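Tellside Music Board
Covers, remixes and live versions

Topic: When the cover replaces the original

lowtide_303
Posted July 2023

Hello all. I read this board for a long time but I write here rarely, and English is my third language, so please be patient with me.

I want to ask about the Lornska song "Paper Harbor". The band Bodcombe plays it now at every show, and last week they put a studio version online. My niece sent it to me and wrote "listen to this new Bodcombe song". I answered that it is not new and it is not theirs. She did not believe me until I found the old record on my shelf.

I like the cover. The singer has a good voice and she does not shout. But they removed the third verse, and for me the third verse is the reason the song exists. In the original, the person finally says why she left the town. Without it, you only hear that she is sad and there are boats.

Is it normal to cut a verse when you cover a song of another artist? Does somebody ask for permission?

marrowbone
Replied:

Normal, yes. Radio edits cut verses all the time and the writer often agrees to it. The Lornska version is almost six minutes, no station will play that now.

Also I think the cover is better. Sorry. The original has that drum machine that sounds like a kitchen timer.

lowtide_303
Replied:

The drum machine is beautiful! It was recorded in a small room with cheap equipment and you can hear the room. I understand if a person who is 20 does not like it, but please do not call it a kitchen timer.

About the length, I accept your point for the radio. But the version online is not for the radio. They had all the time they wanted.
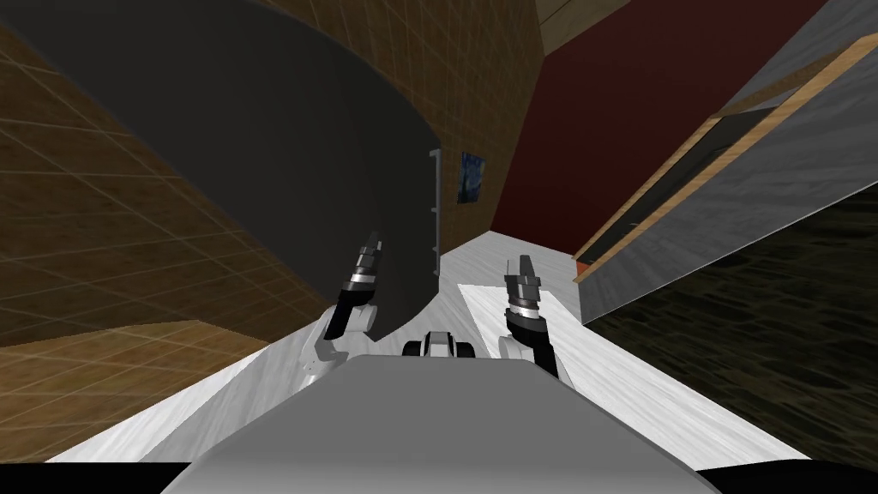 I compared the two versions again last night with headphones. Bodcombe plays the chorus four times and Lornska plays it two times. So they had space for the missing verse, they only used it for something else. I do not say this to be angry. I would like to understand the choice.

velvet_ferry
Replied:

I was at the Lockyer Hall show in November, when they played it for the first time. They did the whole song then, with all the verses. The singer said before it that she learned it from her mother's cassette. People near me were crying a little, me too. So it is not that they don't know or don't respect the third verse. Maybe the label wanted the shorter one?

lowtide_303
Replied:

Thank you, this I did not know. Is there a recording from Lockyer Hall? I looked and I found only the encore, with very much noise from the audience.

velvet_ferry
Replied:

Someone had the full set up but it was taken down. I have the audio, 9 songs, the quality is so-so. I'll send you a message.

marrowbone
Replied:

"The label wanted it" is what fans always say when the band does something they don't like. Bands make bad decisions too. And I don't think this was a bad one. The last verse explains everything, and I prefer when a song leaves me to guess.

okra_static
Replied:

I agree with marrowbone about guessing but not about the drums. Those drums are the best part of the record.

To the question about permission: where I live, you need a license to release a cover, and if you change the words or the character of the song you should ask the writer. How much is "change" is a question for lawyers. Cutting a verse happens often and I never heard of trouble from it. It can be different in your country.

lowtide_303
Replied:

That is clear, thank you okra_static.

One good result I must mention. The old Lornska video had 230 comments for many years, always the same people, I knew the names. Now there are new ones every day and many write "I came from Bodcombe". Some ask what the third verse means. I answered two of them already, maybe with too many words.

My niece asked to borrow the record. I said yes, but she must wash her hands first.

marrowbone
Replied:

OK, I played the original again because of this thread. Still a kitchen timer. The bass is very good though, I had forgotten the bass.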